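Cell Talk > Small Cells and Benchtop Arms > End of Arm Tooling

Thread: Soft fingers on zipper pouches, grip drifts after an hour or so

kerkine_bench
Posts: 187

We run one tabletop arm with a two-finger parallel gripper. The job is document pouches, the clear kind with a zipper along one long side, already filled with paper. Pick the pouch up off the table, turn it, set it down square for the label station. The table is a light matte top, no fixture, and I would like to keep it that way because the pouches come in two sizes.

First thing in the morning it works fine. After an hour or so I start getting pouches that land rotated, and a bit later I get ones that slip out on the lift. If I stop the cell, wipe the fingers and re-zero the gripper, it comes back. Then it drifts again.

Fingers are black molded ones with a rounded tip, medium soft. Gripper force is at 33 percent. I went up from there and it wrinkled the film and pulled the top layer away from the paper, so I came back down. There is a wrist camera and a fixed camera on the table.

Wrist view at the pinch:

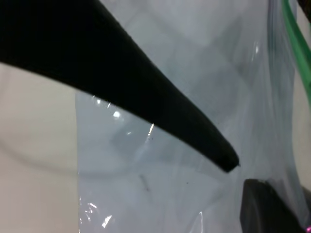
Things I have already done: new finger covers, checked the finger screws, checked that the jaw opening matches what the controller says, reran the table height routine. Firmware has not changed since May.

What I have not done is change where it grabs. Right now the pick point is the middle of the long side away from the zipper, 7 mm in from the edge of the film. I picked that because the camera finds that edge most reliably.

Any ideas before I start buying parts?

burkeck_dan
Posts: 1,076

Wiping fixes it, so look at what you are wiping off. Plastic film has slip agent on it and it transfers to the fingers. Once there is enough of it on the tips the friction drops and no sensible force will get it back.

Put a wipe in the cycle. We have a strip of lint-free cloth clamped at the edge of the table and the arm drags both tips over it every 33 picks. Change the cloth each shift. Isopropyl on the fingers at shift change, let them dry fully, then run.

Check with whoever made the fingers that isopropyl is OK for the material. One set of ours went gummy from it and another set has had it daily for two years with no change.

halftime_tech
Posts: 412

I don't agree it's only residue. He said he wipes AND re-zeros. Two changes at once, so you can't tell which one fixed it.

Small electric grippers can lose a little closing distance as they warm up. If the controller is in position mode with a force cap, you may be stopping short of a real pinch once it's warm. On thick parts you never notice. On two layers of film you notice right away.

Next time it drifts, wipe only. Run 20. Then next time re-zero only and run 20. Write it down.

burkeck_dan
Posts: 1,077

Fair enough on doing one at a time. My money stays on residue.

kerkine_bench
Posts: 188

It is in position mode with a force cap, yes. I never thought about that. I'll split the test tomorrow.

Stela Chiriac
Posts: 640

I looked after a cell like this at Wikanham for three years, so a few notes on the pick point, which I think is a separate problem from the drift and is making the drift look worse.

A filled pouch is really two things, a floppy bag and a block of paper that can slide around in it. If you pinch only the film margin, the paper is hanging from the film and every small slip turns into rotation. If you get the tips over the edge of the paper, the stack itself is in the pinch and it turns with the gripper. You want the lower finger under the sheets and the upper one on top of them.

The zipper side is stiffer than any other part of the bag. We moved the pick to that side and our rotated parts went way down, with the same fingers and the same force. Pick away from the slider end. 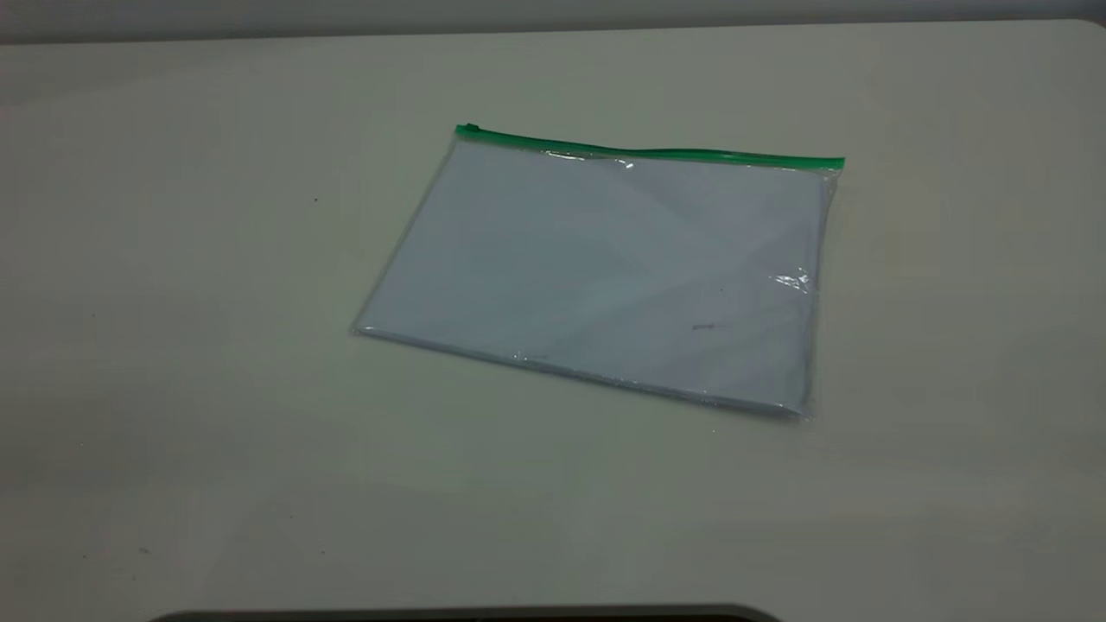

Your vision setup matters more than the gripper once you do this. Clear film on a pale table gives you very little to find an edge with, and what it does give you moves when the light moves. The green strip is the best feature on that whole pouch. It is a solid color, it runs the full width of the bag, and nothing near it looks the same. Fit your line to that and take your angle from it. Two warnings, though. The strip has a bit of a wave in it near the middle, so fit to the whole length and don't trust a short piece. And there is a bright glare spot on the film right below it, near the center, which can pull an edge finder off if your search window reaches down that far. Keep the window narrow, or search by color first and then by edge.

For the approach, come in low and flat with the lower finger and let it ride under the edge. We set ours to touch the table lightly and back off 0.5 mm. Too high and it pushes the pouch. Too low and you wear the finger tips into a chisel shape, which gives you a whole new kind of drift.

halftime_tech
Posts: 413

Good post. I'd argue with picking on the zipper side if the zipper is the soft press-together kind. Some of those open when you squeeze them off axis and then you have paper on the floor.

Stela Chiriac
Posts: 641

True for press-together. With a slider, closed all the way, I never had one open from the pinch. I would still test a handful by hand before teaching it.

pomare_maint
Posts: 76

Everyone is going to hate this but why not vacuum? Two small bellows cups on the face of the pouch, done. We pick poly mailers at Pomare all day with cups and never touch the fingers problem at all.

burkeck_dan
Posts: 1,078

Mailers are a different animal. On a loose clear pouch the cup lifts the top film, the paper stays down, and you get a tent. Then it swings. We tried it and went back to fingers inside a week.

pomare_maint
Posts: 77

Depends how full they are. A tight pouch lifts fine. I've seen it done. Not saying rip out the gripper, just saying it's worth an afternoon if there's air at the station.

kerkine_bench
Posts: 189

No air at that table, so cups are out for now.

Results of the split test.

Wipe only: first drift came on at the usual time. Wiped both tips with a dry cloth, did not touch the zero. Slips stopped. Rotated ones kept happening, fewer than before.

Re-zero only: after lunch, fingers left dirty. Still slipping. Rotation got a little better, maybe, but I would not swear to it.

So Dan is mostly right about the slips and there is something left over in the rotation.

I changed the gripper to force mode with a minimum width so it doesn't slam shut on an empty pick. Then I retaught the pick to the zipper side, a third of the way along from the end with no slider, tips in far enough to catch the paper. Angle now comes from a color mask on the strip, search window cut down to a narrow band.

Ran it the rest of the afternoon with a wipe every 33 picks. 187 pouches, no drops, two landed far enough off to reject. Both of those were pouches where the paper had slid to one side of the bag before the pick, so I am not sure the gripper could have done anything.

halftime_tech
Posts: 414

Two out of 187 on a bare table is decent. What force did you end up at?

kerkine_bench
Posts: 190

Left it at 33 percent. With paper in the pinch it doesn't wrinkle as much either, so I have room to go up if I need it.

Stela Chiriac
Posts: 642

For the ones with the paper slid over, you can tip the pouch up slightly after the grab, zipper side high, hold for half a second, and let the stack settle to the bottom before you turn it. Costs a little cycle time. Do the tilt slowly or it swings.

Also put finger inspection on your weekly list. Look at the tips from the side, both of them, next to a new one. The lower finger will go first now that it rides on the table. When you replace one, replace both and rerun the table height.

burkeck_dan
Posts: 1,079

And write the date on the back of the finger in paint pen. Otherwise you will be guessing how old they are.

kerkine_bench
Posts: 191

Will do on both. Adding the tilt on Monday, and the cloth clamp gets a proper bracket when I can get to the mill. Right now it's held on with a spring clamp and the arm has knocked it crooked once already.

pomare_maint
Posts: 78

If you make a bracket, put a slot in it so you can slide the cloth along to a clean spot without unclamping. Saves stopping the cell mid-shift.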